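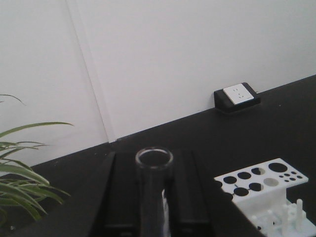 Black benchtop, outlet at the back against the wall, plant on the left

Getting marks off a matte black benchtop?
Perla Ledesma
Hi all, I've got a black benchtop in my hobby room where I do seed germination in glass test tubes. Love the colour, but by May it was covered in pale rings and smears that only show up when the light hits it side-on. I've tried dish soap and a spray from Veller, and the spray made it streakier. I also need to clean close to the outlet that sits on the bench, and I'm a bit nervous about that. Any ideas?

Damián Salinas
Sounds like hard water to me. Mix white vinegar half and half with warm water, put it on a cloth (don't spray the bench) and leave the cloth on the ring for a couple of minutes. Rinse, then dry with a clean microfibre. Do a test patch first – if your top is stone, skip the vinegar altogether. For the bit near the outlet, switch it off at the breaker and use a cloth you've wrung out hard. I do mine with a dry paintbrush first to get the dust out of the corners.

gardenshed55
just put a tray under the tubes

Figueroa
Had the same trouble with mine for ages. Vinegar did nothing, but a melamine sponge got most of it – go very lightly though, I rubbed too hard and now have a shiny patch near the wall. My plant pot lives over it.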